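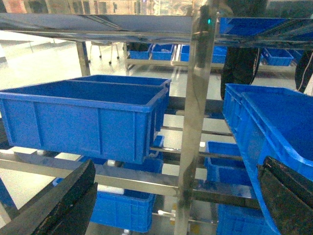 Flow rack, wrist view, right finger on the tilted bin.

Bin handling at flow racks: contact rules
Started by millus_cell2, Oct 17, 2021

millus_cell2
We are rewriting the site standard for robot bin handling at roller-track racks and I want comments before the November review. The current draft says:
4.1 Fingers may touch the bin only on the rim or side wall.
4.2 No finger contact with posts, crossbars or rollers at any time.
4.3 A tilted bin must be empty.
4.4 Speed within 80 mm of the rack is capped at the teach value.
The bins are plain blue with ribbed sides, same as the one at the front left of the rack. My question is mostly 4.1. Is side wall contact low down on a tilted bin acceptable?

tracklayer
Low contact is fine if the wall is ribbed and the force limit is set. We allow up to 49 N at our Julberg line and log anything over. I would drop 4.3. Half our returns are tilted with parts in them and the standard would be ignored within a week.

dunmore_qa
Disagree on 4.3. A loaded bin shifts its weight when it tilts and the force limit you set for an empty one means nothing. If you need loaded tilts, write a separate clause with its own limit and its own test. Don't delete the rule.

tracklayer
Our loads are foam-packed. They don't shift.

dunmore_qa
Then your clause says "foam-packed". The draft covers every bin on site.

ferrule
Two points on the rack itself. Polished steel posts mirror the bins. If your vision system finds edges by colour, you will get blue edges on the post. The standard should require a check against a reflective upright, with the room lights on and off. Glossy floors need the same treatment.
Second, 4.2 can't be verified as written. "No contact at any time" needs a method. We used a force log plus a visual check of the fingers every 194 cycles. Scuffs on the inner face are normal. Scuffs on the back of the finger mean you are hitting the rack.

millus_cell2
Good, I will add both. Where does 194 come from?

ferrule
It was the number of cycles in a shift on the Alhassan job. Use your own.

pallet_jack
The 80 mm zone is too small. The rails and rollers run back under the bins, so a finger going low on one bin is already close to the level below. I would define the slow zone by rack level: anything below the rim of the bin being handled is slow. Berno wrote theirs that way and the programmers stopped arguing over where to measure from.

tracklayer
That will cost you cycle time on every pick.

pallet_jack
It costs us 2 seconds. A bent roller track costs a morning.

millus_cell2
Revised text so far: 4.1 stays and allows low side wall contact on ribbed bins within the force limit. 4.2 gets a log and an inspection interval. 4.3 stays, with a separate clause for secured loads. 4.4 is open. If anyone has measured stopping distance at the lower levels, please post the figures and the payload.

dunmore_qa
I have some from last year, gripper and empty bin only. Will post the table once I find which tool offset was active.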